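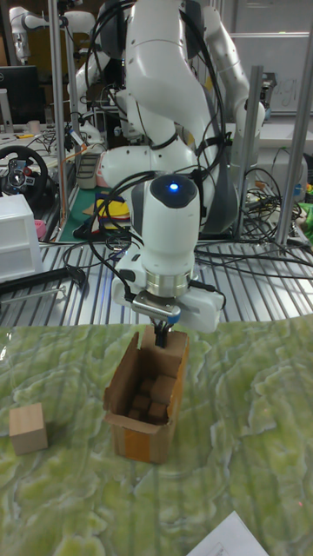

Figure 4-1. Open carton with flaps folded back, on a marbled mat.

4 Unpacking and first set-up

This section covers the Kallis desktop label printer from delivery to first test label. Network set-up is in section 5. If the printer is replacing an older unit, print the old unit's settings sheet before disconnecting it.

4.1 Unpacking

1. Stand the carton upright on a flat, stable surface.
2. Slit the tape along the top seam. Keep the blade shallow; the power supply lies directly under the flaps.
3. Fold all flaps fully outward.
4. Lift out the accessory tray, then the printer. Hold the printer by its base and not by the front cover.
5. Peel the protective film from the display and remove the foam strip from under the print head.

Check the contents against the packing slip. The carton should hold the printer, power supply, power cord, USB cable, one starter roll of labels, two roll guides and a cleaning pen. Report missing parts to the Clullovance service desk with the serial number from the underside of the printer.

Note: Keep the carton and foam. Units returned in other packaging are not covered against transit damage.

4.2 Choosing a location

Leave 4 inches of clearance behind the printer for the cord and for fan-fold stock. The front cover swings up and forward, so shelves directly overhead will block it.

Do not place the printer next to a sink, a heater or a window that gets direct sun. Thermal labels darken when warm, including labels still on the roll.

4.3 Connecting power

1. Make sure the power switch on the rear panel is off (O).
2. Plug the power supply into the round socket marked DC IN.
3. Connect the power cord to the supply, then to a grounded outlet.
4. Turn the switch on (I). The status light blinks amber during start-up and turns steady green when the printer is ready.

CAUTION: Use only the power supply that came with the printer. Supplies from the earlier Anddale model have the same plug but a different voltage and will damage the main board.

4.4 Loading labels

1. Press both cover latches and raise the cover until it locks.
2. Slide the roll guides apart.
3. Place the roll between the guides with labels feeding from the top and the printed side facing up.
4. Close the guides until they touch the roll. The roll must still turn freely.
5. Pull the first label past the tear bar and under both edge clips.
6. Close the cover and press down on both sides until each latch clicks.
7. Press FEED once. The printer advances the stock and stops at the next gap.

If more than one label feeds out, the gap sensor needs calibrating. Hold FEED until the light blinks 2 times, then release. The printer runs out several labels while it measures the stock. This is normal. Repeat the calibration whenever the label size changes.

CAUTION: The print head is hot after long runs. Wait 5 minutes before touching it or using the cleaning pen.

4.5 Test label

With the cover closed and the light steady green, hold FEED and CANCEL together until the printer starts. The test label shows the firmware version, print darkness, label length and a block of vertical bars. All bars should be solid from edge to edge.

White line through the bars: clean the print head (section 7.2).
Bars gray or faint: raise the darkness setting by one step and print again.
Print slanted: reseat the roll and close the guides.
Label blank: the stock is upside down, or is not thermal stock.

4.6 Recording the installation

Fill in the card inside the front cover with the serial number, the installer's name and the label size in use. The service desk asks for all three.

Section revised 9th March. Text: Xiuying Xiao. Technical check: Hongjun Duan.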